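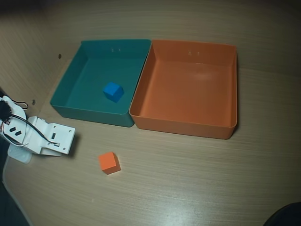

The sorting stop on Tollberg came back on Wednesday, and I want to write down what we know before I start to change settings. The task is the simple one: each cube goes to the bin of its own color. The arm stops with a position error when the fingers should close, and after the stop it does not accept a new command until the power is switched off. For the check I used the teal and the orange bin side by side, with the small blue cube in the teal one and the orange cube on the bare table. The log has 10 attempts, and 3 of them ended with the error. All three were at closing, none at opening.

My first idea was the wiring. The wires run over the gripper body in a loop, and if the loop pulls when the wrist turns, a connector can lose contact for a moment. I pressed on the connectors with the power off and did not feel any play. This proves little, but I leave the wires as they are for now – one change at a time.

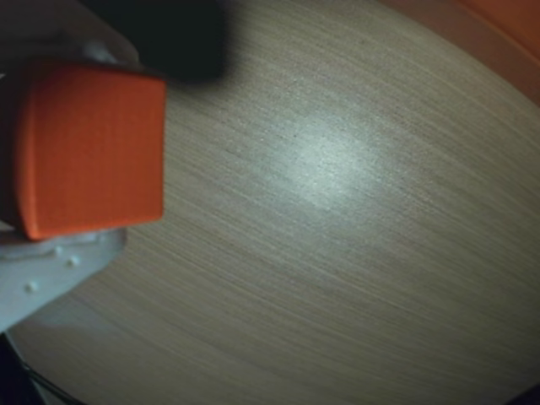
Gripper over the table, orange block and pale bracket.

The second idea is the closing limit. In the Vitura settings file the limit is still the old value, from before the fingers were changed. Then the motor would push against a hard stop and report an error, which fits with the log. I did not test this yet.

Safety point, more important than the fault: after 2 of the stops the arm moved a little when power came back. Please keep hands away from the fingers during restart, also when it looks dead.

To do: correct the limit, repeat the same test, ask Fleury if the restart movement is known.

Posted in May by the bench team, Skeltier workshop
Filed under: Faults, Grippers
This site uses cookies to remember your login. Accept | Settings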